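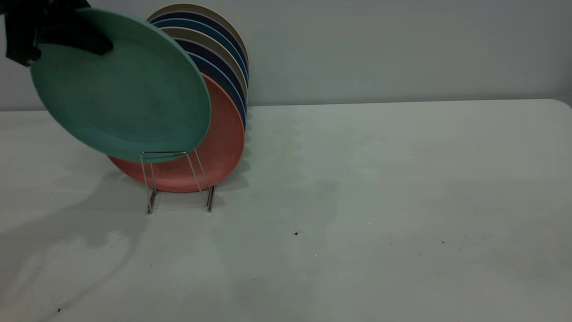
Green plate, front of the rack, gripper on the top rim. This is the bit I keep stuffing up.

Teaching by remote: is the dish rack task supposed to be this hard?

unathi_e
Posted 2023-01-11

Hi all, long time reader, second post I think. I've been doing teleop demos at home for a couple of months now (leader arm in my hands, follower arm on the table, nothing fancy) and I've moved on from blocks to plates in a wire rack. Blocks were fun. Plates are making me want to lie down on the floor.

My trouble is the angle. When I pinch a plate by the top edge it's never sitting square in the fingers, so it comes at the rack on a lean, and then I'm trying to straighten it with my wrist while also watching the slot, and while I'm doing that my elbow drifts and the whole thing swings sideways. By the time the bottom edge is near the wires I've made four or five little corrections and I just know the policy is going to learn every one of them. I did 30 demos over the holidays and threw out 20, so you can see where my head's at.

Should I be keeping the ugly ones? Should I grab the plate somewhere else? Would I be better off pushing the arm round by hand instead of using the leader? I've got the Vurnska arm if that matters, stock fingers.

Cheers, Unathi

-----

marthinus_m
Keep the ugly ones! Well, most of them. I reckon everyone goes through a phase of binning anything that isn't beautiful and then wonders why the robot falls to bits the moment a plate is a centimetre off. It's never seen anyone fix a mistake. Your wobbles on the way in are you showing it how to fix a mistake.

The ones I do bin are where I've stopped dead for a while to think. Those are poison. Mine learned to hover above the rack like it was waiting for a bus.

-----

wilma_ds
I'm going to disagree with Marthinus, at least for somebody on 30 demos. If you had hundreds, sure, leave the mess in, it washes out. With ten keepers and half of them swinging left and the other half swinging right, it'll average the lot and drive the plate straight into the wire. Been there, chipped that.

What worked for me was slowing down and splitting it up in my own head. Get the plate over the slot, sort the tilt out up high where there's lots of room, and only then come down. Same order every single time. It feels really boring and the demos run long, but they all look like each other, and that's what you want when you've only got a few.

Also your lower finger is well over onto the face of the plate in that picture. With mine, that much finger on one side means the plate wants to pivot round it. I'd try taking less of a bite.

-----

unathi_e
Oh that's interesting about the finger, I hadn't clocked it. I've been taking a big grab on purpose because I was scared of dropping them. Will try a smaller one tonight with a towel down.

Marthinus, I am absolutely guilty of the hover. I stop and breathe before I go in. Every time.

-----

kgo_mabaso
Hand guiding versus leader arm, seeing as no one's answered that part: I've done both on nearly the same job and I wouldn't go back to pushing it by hand for this one. You get a lovely feel for when the plate touches the wire, which I do miss, but your arms and your head are all through the camera view and I was replaying the motion afterwards to get clean video. So each demo took double the time. For wiping a bench or opening a drawer I'd still do it by hand, no question. For plates into slots, leader arm, and put your chair where you can see down the row from the side.

The chair thing made more difference than anything I changed in software. I used to sit square in front and I couldn't judge depth to save myself - the front plate blocks your view of everything behind it.

-----

marthinus_m
Seconding the chair. But Wilma, I'm not sold on "same order every time". I did that with cups and it got so fussy about starting position that my daughter bumped the table and that was it for the afternoon. You're teaching it a dance, and if it misses the first step it's lost.

-----

wilma_ds
Then move the rack a bit between demos! Same order, different spots. I shift mine a finger width or so and change which slot is next. You can be consistent about how you do it and still vary where. Cups are easier to forgive anyway, a cup doesn't need to find a gap.

-----

lungile_p
Can I ask a basic one while the clever people are here. Do the colours matter? I see you've got red and navy and beige and all sorts in there. I'm about to buy plates and I was going to get one plain white set because it's cheap, but my table's white as well.

-----

unathi_e
I went coloured because I kept losing the rims on camera. My table's pale and so is the wall, so white plates would vanish I think. No idea if it helps the robot but it definitely helps me when I'm looking back through the recordings.

-----

kgo_mabaso
Lungile, get colours, and swap them about between runs. I had a red one that always went in last and the policy decided that red meant finished. It'd go and park itself. Took me ages to figure out what it was up to.

-----

lungile_p
Ha, ok, colours it is. Thanks both.

-----

unathi_e
Quick update before bed. Smaller grab, chair round to the side, tilt sorted up high before coming down. Much calmer! I still did my little pause on a few so those went in the bin, but the swinging has nearly gone. I left in two where I clipped the wire and backed off, as a peace offering to Marthinus.

The smaller grab does slip a bit if I squeeze too quickly. Is anyone using rubber pads on the Vurnska fingers? The stock ones are pretty slick on a matte plate.

-----

marthinus_m
Peace offering accepted. I cut up a bike tube and glued it on. Looks terrible, grips like mad. Might be too grippy for letting go cleanly though, so practise the release a few times before you record.

-----

wilma_ds
Thin silicone tape for me. Bike tube left black marks on my beige plates and I never got them off.

817 views | 14 comments | 2 shares

Related threads
Leader arm drift after warm-up, anyone else?
Treltby gripper fingers, worth the money?
How many demos before you train the first time
Camera placement for tall racks
Vesent wrist mount keeps coming loose
Hand guiding a drawer pull, my notes from March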